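Notebook, student gripper project (Bradavley workshop)
February 2, 2026

The afternoon was for picking from the pink bowl. We keep the task from September: take the round one out, put it down on the mat, go back to the start position. The students must write the approach angle in the log before they run, and I was strict with this today. Last week two groups wrote the angle after the run, and then the log is only a story.

Group Nillow had the first turn. They come in from the side with the jaw pointing down, and they stop just over the food before closing. I like this stop. It costs time, but it lets them correct the height by hand.

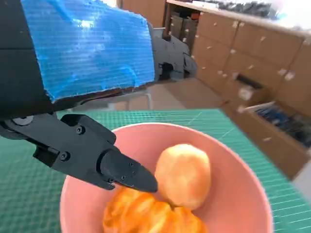
How long should the pause before closing be? Long enough for the student to read the height and say it aloud to the partner; we set it at 12 seconds for now, and the groups may shorten it when they have three good runs in a row.

Group Hirano tried without the pause and had 13 good picks from 46. Nillow is still in the middle of their set, so I will not compare yet. Ha-neul Won thinks the bad picks come mostly from the height and not from the angle. She wants to plot one against the other before we change anything, and I agree with her.

Some small things to remember:
The screws of the fingertip must be checked at the start of each turn, also when the last group says they did it.
The zero position in the script is still the old one. Change line 205, then tell everybody.
Return the spare hex keys to the drawer, please. I was looking for them a long time.

We spoke also about the report. Group Yeom asked if they can write it together with Hirano, as they share the script. My answer is that the method part can be common – the results and the mistakes must be separate. I would like to read at least one page about mistakes from every group.

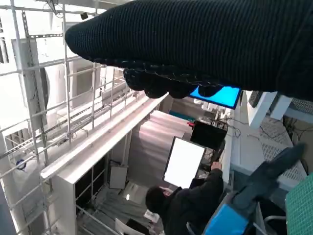

For the mistakes page I will give no template. Last year we had one, and all the reports came out the same. They should choose one bad run, say what they expected, and then what the log shows. If the log shows nothing useful, they can write this too, and propose what should be logged next time.

Still open: who brings the second laptop, and if Yeom can start before Nillow is finished. I will ask Ha-neul.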